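Lista de comprobación de seguridad e higiene — Sala de juego simbólico y mesa de actividades
Centro Infantil Londoño, edificio Follville, planta baja
Revisión ordinaria de febrero. Inicio a las 8:15, antes de la apertura a las familias.

La presente lista se cumplimenta conforme al procedimiento interno del centro. Cada punto se valora como **Conforme (C)**, **Conforme con observación (CO)**, **No conforme (NC)** o **No aplica (NA)**. Todo punto valorado como CO o NC deberá llevar comentario. Los puntos pendientes de la revisión anterior se señalan con asterisco.

## 1. Accesos y circulación

| N.º | Punto de comprobación | Valoración |
|---|---|---|
| 1.1 | Puerta principal: apertura completa y retenedor en buen estado | C |
| 1.2 | Protector antiatrapamiento en el lado de las bisagras* | CO |
| 1.3 | Recorrido de evacuación libre de obstáculos | C |
| 1.4 | Señalización de salida visible desde todos los puntos de la sala | C |
| 1.5 | Suelo sin levantamientos ni juntas abiertas | C |

**Comentario a 1.2.** El protector se sustituyó tras la última revisión, pero el tramo inferior presenta holgura. Deberá fijarse de nuevo. Mientras tanto la puerta permanecerá abierta y retenida durante toda la sesión.

## 2. Mobiliario

| N.º | Punto de comprobación | Valoración |
|---|---|---|
| 2.1 | Estabilidad de la mesa de actividades | C |
| 2.2 | Cantos y esquinas sin astillas ni aristas | C |
| 2.3 | Junta entre los paneles del tablero | CO |
| 2.4 | Superficie lavable, sin restos adheridos | C |
| 2.5 | Estanterías ancladas a la pared | C |
| 2.6 | Sillas: tacos de goma completos | NC |

**Comentario a 2.3.** La junta que recorre el tablero se encuentra a nivel y no engancha el paño al pasarlo en ninguno de los dos sentidos. Se recomienda, no obstante, insistir en ella durante la limpieza diaria, dado que en esa línea tiende a acumularse la plastilina. No procede sellarla por el momento.

**Comentario a 2.6.** Faltan tacos en dos sillas de la serie pequeña. Se retiran ambas al almacén con etiqueta de fuera de uso. El pedido de repuesto se tramitará con la referencia Drestberg 1246.

## 3. Material de juego: alimentos de imitación y piezas pequeñas

El inventario de la cocinita consta de 37 piezas. La comprobación se realiza pieza a pieza, sobre la mesa, con separación suficiente entre ellas para evitar que una pieza limpia toque otra pendiente de revisar. Las piezas se disponen en fila junto al borde más alejado y se devuelven a su caja una vez anotado el resultado.

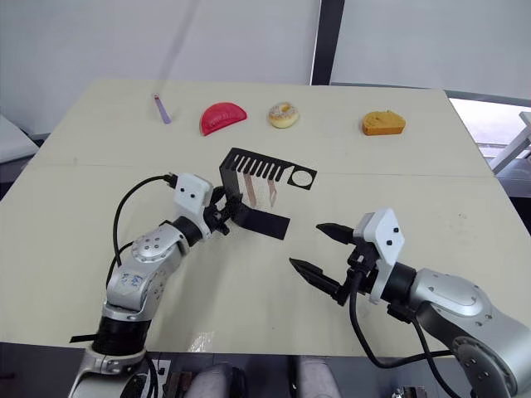 Para cada pieza se atenderá al estado de la superficie, a la firmeza de las partes añadidas y al tamaño. Toda pieza que pase por el cilindro de comprobación queda excluida de la sala de menores de tres años, con independencia de su estado. La decisión se anotará en la hoja de inventario y no podrá revocarse en la misma revisión.

| N.º | Punto de comprobación | Valoración |
|---|---|---|
| 3.1 | Rosquilla con glaseado y granillo de colores: decoración firme al tacto | C |
| 3.2 | Porción de bizcocho naranja: superficie sin grietas ni desprendimientos | CO |
| 3.3 | Pieza roja semicircular: canto sin rebaba | C |
| 3.4 | Varilla de color lavanda: extremos romos, sin mordeduras | CO |
| 3.5 | Resto de frutas y verduras del inventario | C |
| 3.6 | Vajilla y cubiertos de juguete | C |
| 3.7 | Ausencia de alimentos reales en las cajas de juego | C |

**Comentario a 3.1.** Se presiona la cara superior con la yema del dedo y se pasa después un paño blanco. No queda color en el paño. El orificio central deberá cepillarse, pues el paño no alcanza bien el interior.

**Comentario a 3.2.** La textura de la cara superior retiene polvo. Lavado con cepillo blando y secado completo antes de guardar. Si en la próxima revisión persiste la suciedad, se dará de baja.

**Comentario a 3.3.** La inscripción de la cara, más clara que el fondo, se ha frotado con paño húmedo y no se desprende. Se mantiene en uso.

**Comentario a 3.4.** No figura en el inventario de la cocinita. Se traslada a la caja de material gráfico y manualidades, a la espera de que el equipo educativo confirme su ubicación. Por su forma estrecha y alargada se utilizará únicamente en mesa y con una persona adulta presente.

**Comentario a 3.7.** Se recuerda que los almuerzos no deben depositarse sobre la mesa de actividades durante el juego simbólico — tampoco envueltos. La semejanza con las piezas de imitación puede inducir a error a los más pequeños.

## 4. Limpieza y desinfección

| N.º | Punto de comprobación | Valoración |
|---|---|---|
| 4.1 | Registro diario de limpieza firmado | CO |
| 4.2 | Productos almacenados bajo llave | C |
| 4.3 | Paños diferenciados para mesa y suelo | C |
| 4.4 | Cajas de almacenamiento lavadas en el mes | C |

**Comentario a 4.1.** Falta una firma en el turno de tarde. La limpieza consta en el parte general, por lo que no se eleva a NC. Se solicita que el registro se complete en el momento y no al cierre de la semana.

## 5. Instalación e iluminación

| N.º | Punto de comprobación | Valoración |
|---|---|---|
| 5.1 | Tomas de corriente con obturador | C |
| 5.2 | Luminarias sin parpadeo y con difusor completo | C |
| 5.3 | Ventilación operativa | C |
| 5.4 | Botiquín: contenido completo y fechas vigentes | NC |

**Comentario a 5.4.** Suero fisiológico caducado. Reposición inmediata con cargo a la partida del edificio Follville.

## 6. Medidas acordadas

- Fijar el tramo inferior del protector de la puerta. Plazo: 12 días.
- Reponer los tacos de las sillas retiradas.
- Reponer el suero del botiquín antes de la apertura de la sala.
- Confirmar la ubicación definitiva de la varilla trasladada y actualizar el inventario.
- Remitir copia de esta lista al centro Storkov, que comparte con este el material de la cocinita.

Resultado global: **apta con observaciones**. La sala podrá abrirse una vez repuesto el botiquín. El original se archiva en el expediente 1832.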